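Hunen Local is looking for a council reporter

Posted 3 April 2024

Most of what gets decided in Hunen gets decided on a weeknight, in a warm room above the library, with four people in the public seats. We think more people would care if they knew what was going on. So we're hiring someone to sit in that room and write it up.

We're a small politics site covering Hunen and the Nameck valley. We started as a blog and still look a bit like one. Our newsletter goes out every Friday and our readers write back, often at length, sometimes with documents attached. We love that. Last year we spent months on the Berari Road land sale, and the story began with a reader who noticed that two sets of minutes didn't match.

The job is three days a week to begin with, and you can choose which three as long as you can make the evening meetings. You'd cover full council, planning and licensing, and you'd follow the money when the budget papers come out (the last set ran to 186 pages, and there was a good story on nearly every one of them!). You'd also look after our election guide, which goes up in June and is the thing people thank us for in the supermarket.

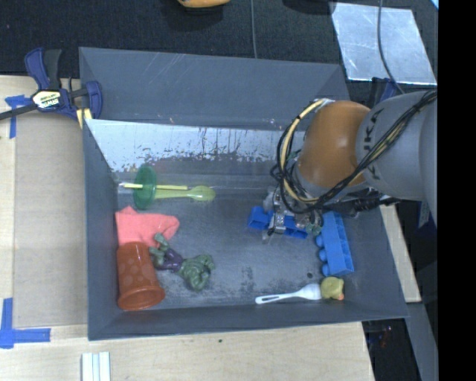
A robot arm reaching into a grey bin of toys

I edit the site, so you'd be working with me most days, along with Mireille Mansour, who handles our records requests and knows more about standing orders than anyone on the council does. Corey Rewi does the newsletter and the podcast. We meet on Monday mornings and argue about headlines.

I'd like to hear from people who can read a dull report and spot the odd line in it. You should be happy ringing a councillor who would prefer you didn't, and just as happy printing their answer in full when it's a good one. We have readers from every party and none, and we want to keep them all. If you've got strong views yourself, fine – so have I – but the reporting has to be fair and the sums have to be right.

You don't need a journalism degree or any years on a newspaper. Ewan Tuhiwai, who had this job before moving south, came to us from a parish newsletter and a day job in lettings, and he was brilliant at it. Shorthand is handy. A driving licence is too, as the last bus from Nameck leaves before most meetings finish.

You can work from home or from our office on Harawira Street, which has good light and a bad kettle. We pay by the month, expenses are settled weekly, and time spent in evening meetings counts as working time. You'll have 9 weeks with me reading everything before it goes up, and after that you'll publish your own shorter pieces.

To apply, send a letter of no more than a page and one thing you've written that you're proud of. It can be a blog post, a long complaint to a water company, anything at all. Please also tell us about a local decision, here or elsewhere, that you think deserved more attention than it got.

Letters go to Ruby-Lee Harawira at the office, by post or through the contact form. We'll see 5 people for interview, at times that suit you, and each visit will include a short paid exercise using a real set of minutes. Everyone who writes in will get a reply.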